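Kesel Chore Automation: Frequently Asked Questions

General

What does the Kesel project study?

We study whether a two-arm machine can complete small household and shop-floor chores without a person stepping in. The current set is limited to tabletop work: clearing a desk, nesting cups, sorting pens, wiping a surface, moving light parts between trays. The work is done at our Trultonville site. Kaja Vītola runs data collection and Chia-jung Kwan runs evaluation.

Can a machine do these chores yet?

Some of them, under fixed conditions. Nesting paper cups on a table the system has already been trained on is reliable enough to leave running. Clearing a desk with mixed objects is not. Folding laundry, loading a dishwasher and anything that needs a drawer opened are outside the current set.

How do you define "done"?

A chore is done when every object is in its target position, nothing has been dropped or tipped, and the operator has not touched the table or the stop button. Partial completion is logged but scored as a failure. A cup that ends up in the stack with a crushed rim is also a failure.

Data collection

How are the machines taught?

A person performs the chore with a gripper in each hand. The fingers have the same shape as those on the robot arms, so contact and opening width carry over directly. A policy is then trained on the recordings. No one writes motion code for individual chores.

How many demonstrations does one chore need?

We start at 200 per chore. If the first evaluation is poor, we add demonstrations with different object positions before changing anything in the model. The desk-clearing set now holds 2,938 demonstrations and is the largest we have.

Why are the sessions held in a working office?

Lab tables are too clean. Our first cup-nesting policy was trained against a plain backdrop and lost track of white cups as soon as it was moved to a furnished room with white furniture in it. Office lighting also puts reflections and mixed shadows on the table, and people walk past. We would like the policy to meet those conditions in training.

What is on the table in a desk-clearing session?

Ordinary desk items. The basic layout uses a small potted plant, a mesh pen holder with pens and markers in it, and three paper cups. The cups are to be nested and moved to one side. The pen holder and plant stay upright and are shifted only if they block the path.
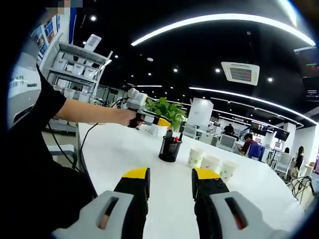 Can two people work at the same table?

Yes. Shared sessions are used for handover chores, where one gripper passes an object to another. Operators agree on a start position and keep the tips apart until the recording tone. Crossing arms over the plant is the most common cause of a discarded take.

How long is a session?

Sixty minutes at most, including setup. Grip quality drops after that, and tired operators begin to push objects instead of lifting them. The policy learns the pushing.

Performance

Which objects cause the most trouble?

Paper cups, when empty. They weigh very little, deform under light pressure and slide when touched off center. Pens come next: a single pen lying flat is hard to pick up with wide fingertips. Plants are easy to move by the pot and hard to move by anything else.

How fast are the machines?

Slower than a person on every chore we have tested. Running the arms faster raises the drop rate, and for now we prefer the slower setting.

Does a policy trained at a desk work on a shop floor?

Not without more data. The Sima trial moved cup nesting to a packing bench and used plastic part trays in place of cups. It needed new demonstrations for the trays, though the approach and release motions carried over. The Clisura trial, which covers kitchen counters, begins in August.

Taking part

Do operators need experience?

No. Training takes one morning and covers grip, pace and how to reset the table. New operators work in groups of up to 8 and start with cups only.

Can I bring objects from my own home or workplace?

Yes, if they are light, dry and unbreakable. Check them in with the session lead before the first take so they can be measured and given a label. Glass, liquids and blades are not accepted.

Are there weekend sessions?

Saturday mornings only. Weekday places are released first.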